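연구소 소식 | 과제 현황 | 공개 자료 | 참여 안내 | 문의

2020년 8월 15일
글: 라스무스 비톨라(Rasmus Vītola), Clidasbridge 조작학습 연구팀

휴대형 그리퍼 시연 기반 조작 학습 과제, 2차 중간보고

Cerell 재단 과제 담당자 군넬 헬스트룀(Gunnel Hellström) 님께

지난 2월에 1차 보고를 드린 뒤로 팀이 정말 바쁘게 움직였습니다. 결과부터 말씀드리면 두 손을 쓰는 과업에서 처음으로 쓸 만한 정책이 나왔고, 로봇 없이 모은 시연만으로 여기까지 왔다는 점이 저희는 무척 기쁩니다. 아직 잘 안 되는 부분도 꽤 있어서 그 내용도 함께 적습니다.

1. 이번 기간에 하기로 했던 일

과제 계획서의 2단계 목표는 양손 시연 수집 절차를 확정하고, 그 데이터로 학습한 정책을 실제 양팔 로봇에서 시험하는 것이었습니다. 1단계에서는 원격조종으로 시연을 모았는데, 조종자가 지치는 속도가 너무 빨랐고 물체를 살짝 돌려 잡는 것 같은 동작이 거의 나오지 않았습니다. 그래서 2단계부터는 사람이 그리퍼를 양손에 직접 쥐고 시연하는 방식으로 완전히 옮겨 왔습니다. 그리퍼 위에 정육면체 마커 블록을 달고, 마커의 위치와 자세를 영상에서 추정해 손끝 궤적으로 바꿉니다.

현재까지 모은 시연은 2,000건입니다. 이 가운데 검수를 통과해 학습에 쓴 것이 796건입니다. 통과율이 낮아 보일 수 있는데, 초반 시연의 상당수가 아래에 적은 마커 가림 문제로 빠졌습니다. 절차를 고친 다음에 모은 시연은 버리는 일이 훨씬 줄었습니다.

2. 수집 절차

시연자는 정해진 자리에 서서 탁자 위의 물체 하나를 과업 지시대로 다룹니다. 집어 들기, 방향 바꾸기, 한 손에서 다른 손으로 넘기기, 지퍼 열기 순으로 난도를 높였습니다. 물체는 일부러 일상에서 흔한 것들로 골랐습니다. 규격화된 블록으로만 학습한 정책이 모서리가 둥글거나 표면이 어두운 물건 앞에서 얼마나 쉽게 무너지는지 1단계에서 충분히 겪었기 때문입니다.

장소도 연구실 작업대 하나로 고정하지 않았습니다. 가우라브 팔(Gaurav Pal)이 제안한 방식인데, 탁자보와 주변 물건, 빛의 방향이 계속 달라지는 편이 학습에 도움이 된다는 생각이었고 실험에서도 그렇게 나왔습니다. 배경을 바꿔 가며 모은 시연으로 학습한 정책은 처음 보는 방에서도 물체 쪽으로 망설임 없이 손을 뻗습니다. 처음 이걸 봤을 때 다들 모니터 앞으로 몰려왔습니다!

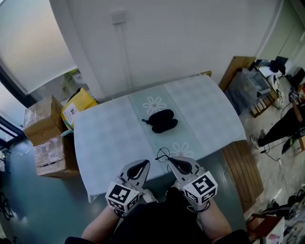

시연자 교육은 생각보다 짧게 끝났습니다. 산토시 야다브(Santosh Yadav)가 만든 연습 과정을 한 번 거치면 대부분 첫날부터 검수를 통과하는 시연을 냅니다. 원격조종 때는 익숙해지기까지 며칠씩 걸렸으니 큰 차이입니다. 손목의 움직임이 자연스럽게 담기는 것도 장점이라, 물체를 기울여 틈을 만들고 그 사이로 집게 끝을 넣는 동작처럼 지시하지 않은 요령까지 데이터에 들어옵니다.

검수는 두 단계입니다. 먼저 프로그램이 마커가 사라진 구간과 손끝 속도가 비정상으로 튀는 구간을 표시하고, 그다음 사람이 영상을 돌려 보며 과업이 끝까지 수행되었는지 확인합니다. 두 번째 단계는 시간이 많이 들지만 당분간 유지하려고 합니다. 프로그램 검사만 통과한 시연을 섞어 학습했더니 물체를 놓친 뒤에도 태연하게 다음 동작으로 넘어가는 정책이 나왔습니다.

3. 마커 가림과 해결 방법

초기에 가장 골치 아팠던 부분입니다. 양손을 가까이 모으는 순간 한쪽 블록이 다른 쪽 블록을 가리고, 그 구간의 궤적이 끊기거나 엉뚱한 방향으로 튑니다. 넘겨주기 과업은 정의상 두 손이 모여야 하니 피할 수도 없었습니다.

두 가지를 바꿨습니다. 첫째, 블록의 한 면만 보여도 자세를 잡을 수 있도록 추정기를 다시 짰습니다. 예전에는 두 면 이상이 보여야 값을 믿었는데, 지금은 한 면만 보일 때는 직전 움직임과 합쳐서 판단합니다. 둘째, 짧은 가림 구간은 앞뒤 궤적으로 이어 붙이되 한도를 300밀리초로 두었습니다. 이보다 길게 끊기면 그 시연은 쓰지 않습니다. 한도를 더 늘려 본 적도 있으나 집게가 닫히는 시점이 흐려져서 되돌렸습니다.

빛도 영향을 줍니다. 창이 옆에 있는 장소에서는 해가 드는 쪽의 마커 면이 하얗게 날아가는 일이 있어 블라인드를 내리고 노출을 고정합니다. 단순한 조치인데 효과가 컸습니다. 케이블 정리도 절차서에 새로 넣었습니다. 시연자가 선에 신경을 쓰면 손 움직임이 작아지고, 작아진 움직임을 정책이 그대로 배웁니다.

4. 로봇 시험 결과

학습한 정책은 Bisht 시험실의 양팔 로봇에서 돌렸습니다. 로봇 쪽 집게 끝은 시연용과 형태를 맞추었고, 카메라 위치도 시연자의 눈높이에 가깝게 올렸습니다.

집어 들기와 방향 바꾸기는 안정적입니다. 처음 보는 물체에서도 한 번 실패하면 손을 조금 물렸다가 다시 접근하는데, 이 재시도 동작은 따로 프로그램한 것이 아니라 시연에서 배운 것입니다. 넘겨주기는 연속 35회 시험에서 물체를 떨어뜨린 적이 없습니다. 1단계에서 같은 과업을 한 번 성공시키려고 하루를 보냈던 걸 떠올리면 지금도 조금 믿기지 않습니다.

지퍼 열기는 아직 멀었습니다. 손잡이를 찾아가는 데까지는 하지만, 잡은 뒤에 당기는 방향이 자꾸 어긋납니다. 저희는 접촉력 정보가 없는 것이 주된 원인이라고 봅니다. 사람은 당기다가 뻑뻑하면 바로 각도를 바꾸는데, 지금의 궤적 데이터에는 그 뻑뻑함이 담기지 않습니다. 어두운 색 물체 위의 어두운 손잡이를 영상에서 놓치는 경우도 있어 두 원인을 나누어 보는 실험을 준비하고 있습니다.

5. 예산과 일정

인건비와 장비비는 계획 안에 있습니다. 그리퍼 끝의 고무 부품이 예상보다 빨리 닳아 소모품비를 조금 더 썼고, 남은 출장비에서 옮기는 변경 신청서를 따로 제출했습니다. 일정은 지퍼 과업을 빼면 계획대로이며, 지퍼 과업은 3단계 초반까지 이어서 진행하고자 합니다.

6. 다음 단계

집게에 얇은 힘 센서를 붙인 시제품을 타룬 고엘(Tarun Goel)이 조립하고 있습니다. 무게가 늘면 시연자의 손이 먼저 피곤해지므로 센서 신호 처리부는 허리 쪽으로 내릴 생각입니다. 두 사람이 같은 공간에서 동시에 시연하는 방식도 시험해 보려 합니다. 한 사람이 잡아 주고 다른 사람이 다루는 과업까지 넓힐 수 있다면 로봇이 사람 옆에서 거드는 연구로 바로 이어집니다.

검수를 마친 시연은 정리되는 대로 공개 자료 쪽에 올리겠습니다. 추정기 코드는 문서화가 덜 되어 한 박자 늦게 나갑니다. 다음 방문 때 넘겨주기 과업을 직접 보여 드리고 싶습니다. 물체를 하나 가져오시면 그걸로 해 보겠습니다.

댓글 3

물결무늬: 한 면만 보일 때 자세가 뒤집히는 문제는 없었나요? 저희 쪽에서는 그게 제일 자주 났습니다.

라스무스 비톨라: 있었습니다. 후보 자세 두 개를 다 들고 있다가 직전 프레임과 가까운 쪽을 고릅니다. 손을 아주 빨리 돌리면 지금도 가끔 틀립니다.

대학원생K: 탈락한 시연도 같이 공개해 주시면 좋겠습니다. 검수기 만드는 데 쓰고 싶어요!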